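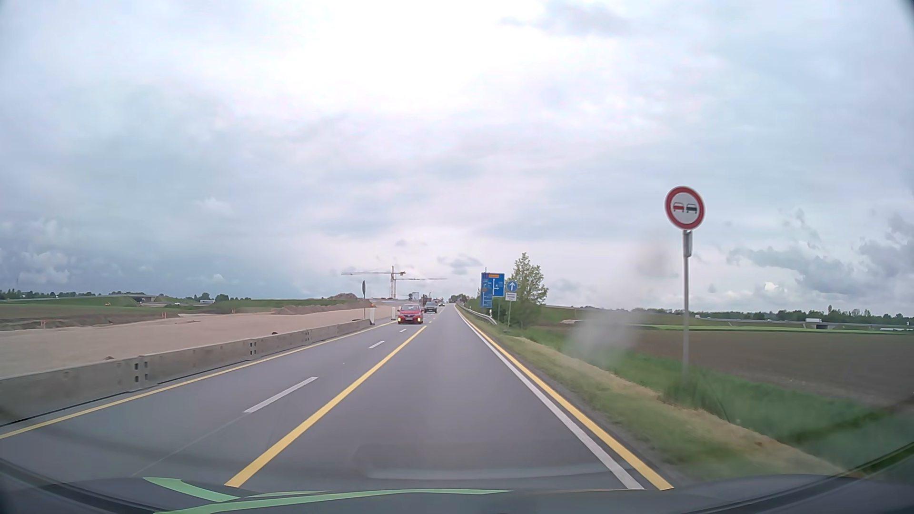 Cempaka Tarigan had driven the Forkgate road twice already that morning, once with each controller, and she did not like either of them.

The Ornari held the lane well but twitched the wheel whenever the yellow and white lines came close together. The Podier was smooth. It was so smooth that Wilma Buchanan, in the passenger seat with the laptop, had stopped watching the road.

"Offset's 4 centimeters," Wilma said. "It's been 4 centimeters since the cranes."

"Which way?"

"Left."

Cempaka kept her hands an inch off the wheel. A truck went by on the other side and the car rocked a little, and the wheel moved under her palms and moved back.

"The Ornari didn't do that," she said.

"The Ornari did it 130 times. I have the log."

They turned around in the lot behind the Ong feed store and parked. Wilma swapped the cable from one gray box to the other and taped it down. The camera stayed where it was. They had agreed in October to change one thing at a time, and so far they had kept to it.

"Ong wants a name by four," Wilma said.

"Ong can drive it himself."

"He doesn't drive anymore."

Cempaka had forgotten. She had been to his house after the surgery and brought soup, and he had asked her about frame rates the whole time. She cleaned her glasses on her shirt.

"If it was him in this seat," she said, "which one?"

Wilma scrolled up through the numbers, then down again. She had 1000 rows from the last run and hadn't read most of them.

"He'd hate the twitching," she said. "He'd grab the wheel every time."

"And the other one he'd trust."

"Yes."

"So did you. You quit looking."

Wilma closed the laptop halfway. A man came out of the feed store with a sack on his shoulder, looked at the two of them, and went around to his pickup.

"Run it again," Wilma said. "I'll look this time."

Cempaka started the car.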